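July
By Hanne Kjærgaard
84 comments | 371 shares

Hearing tests: what you keep asking me

Does it hurt?
Not a bit. I had mine at the Temby clinic and the worst of it was the headphones squashing my glasses. You sit in a quiet booth and press a button when you hear a beep – even the ones you think you've imagined!

Do I need to clean my ears first?
Please leave the cotton buds alone. They can push wax further in, and then you may have to come back another day.

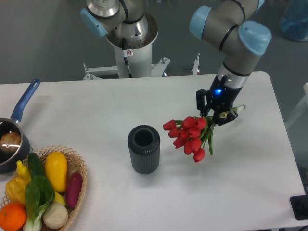
Red tulips and a ribbed grey vase.

Can I bring someone?
Yes, do. My husband came in for the chat afterwards and remembered far more of it than I did.

How long will I be there?
I was out in under an hour, but I'd booked the early slot (8 am, never again).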